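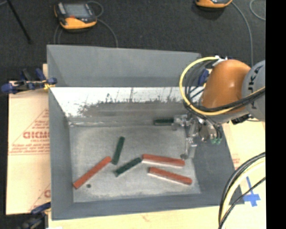
Betreff: Re: [Handführen] Stäbe aus der Kiste - wie viele Demos?

Hallo Rajeshwari, hallo alle,

danke für die schnelle Antwort! Erst mal zu deiner Frage:

> Am Thursday, nein, Donnerstag, 30. Juli 2026 schrieb Rajeshwari Nadar:
> Wir haben bei Kilholm 400 Durchgänge aufgenommen, alle per
> Fernsteuerung. An der Kistenwand greift er trotzdem gern daneben.
> Führt ihr den Arm von Hand oder auch mit Controller? Und mischt
> ihr die roten und grünen Stäbe?

Beides, je nachdem, wer gerade dran ist. Ich führe lieber von Hand, da spüre ich sofort, wenn der Finger auf dem Boden aufsetzt (mit der Fernsteuerung merke ich das immer erst zu spät). Dafür werden die Bahnen aus der Fernsteuerung deutlich ruhiger, das muss ich zugeben.

Gemischt wird bei uns von Anfang an, rot und grün zusammen, kreuz und quer. Im Juni hatten wir 100 Demos nur mit roten, und mit den kürzeren grünen kam er danach überhaupt nicht klar. Für die Wand haben wir 12 Demos extra gemacht, immer ganz langsam und mit schräg gestelltem Greifer - seitdem läuft es bei Pendley viel besser!

Wie nehmt ihr eigentlich die Fehlversuche auf? Werft ihr die weg oder bleiben die drin? Wir streiten noch.

Viele Grüße
Tia Fairclough

Kontakt: Listenverwaltung Castutix | © Castutix | Nach oben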